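Chapter 8
Circulation Space: Halls, Passages and Clearances

After reading this chapter you should be able to:
– tell circulation space from usable floor area on a plan
– find the narrowest point of a route and explain why it governs the whole route
– allow for door swings, handles and open cabinets when setting a clearance
– prepare a simple clearance schedule for a small house

8.1 Why circulation matters

Every floor plan contains two kinds of space. The first is space people use for a purpose, such as sleeping, cooking or washing. The second is space they pass through on the way. Architects call the second kind circulation. Halls, landings and stairs are the clearest cases, but a strip of floor between a bed and a wardrobe is circulation too, even though it carries no label on the drawing.

Circulation is easy to undersize. A client looking at a plan asks how big the kitchen is and seldom asks how wide the way into it is. The designer is then tempted to take a few inches from the hall and give them to the room. The loss shows up later, when furniture is delivered or when two people meet with full arms.

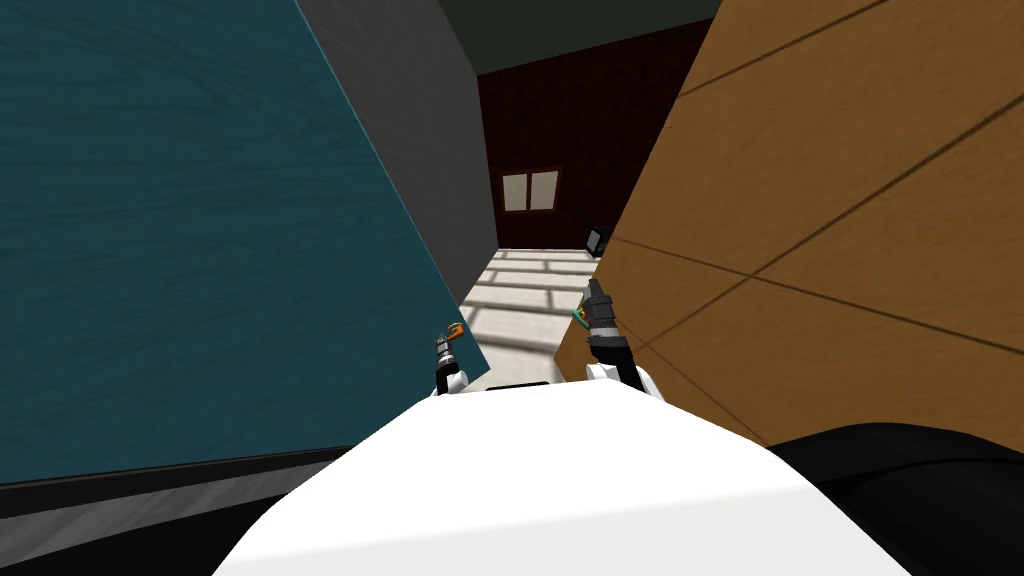

A route is only as wide as its narrowest point. A hall that measures 44 inches between walls but passes a cabinet 10 inches deep is, for planning purposes, a 34-inch hall. This is called the effective width. It should be written on the plan at the pinch point itself – a general dimension taken elsewhere in the hall is of little help to the builder.

Effective width also changes during the day. Doors open, drawers are pulled out and coats are hung on hooks. A plan shows one state of the house, usually the one with everything closed. Good practice is to draw each door and each tall cabinet twice, once shut and once fully open, and to mark the effective width in both states.

8.2 The Wevthorpe house

The examples in this chapter come from a single-story house of 2,000 square feet at Wevthorpe, remodeled by the Lallton office under Zübeyde Bozkurt. The owner, Ozan Türkmen, wanted more storage without adding to the building. The first scheme placed full-height cabinets along both sides of the rear passage. It met the storage target, and on paper the passage looked generous.

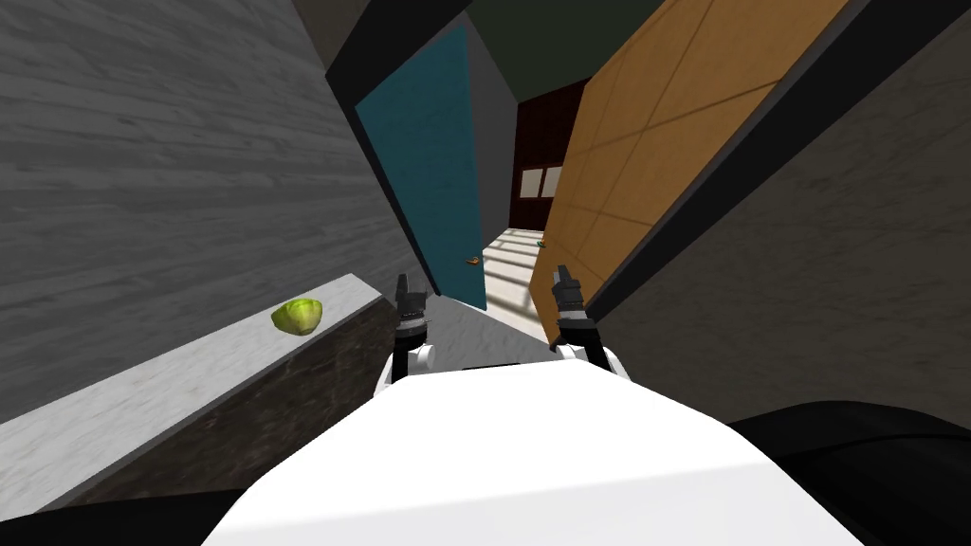

Bozkurt's review of the first scheme, dated 9th October, raised two objections. The cabinet doors on the left side opened across the line of travel, and the pantry door met them at the same spot. With both open, the passage was blocked. The revised scheme kept the cabinets on the right, moved the rest into the bedrooms and hung the pantry door to swing inward. Storage fell to 80 percent of the target, which Türkmen accepted.

Both schemes are drawn at the same scale at the end of the chapter. Compare them before going on to Section 8.3, and note where the effective width is smallest in each.

8.3 Kinds of clearance

Three clearances are used in the rest of this book. Passing clearance is the width one person needs to walk through without turning. Working clearance is the depth needed in front of a cabinet or appliance to open it and stand at it. Moving clearance is the space needed to carry a large object around a corner, and it is the one most often left out.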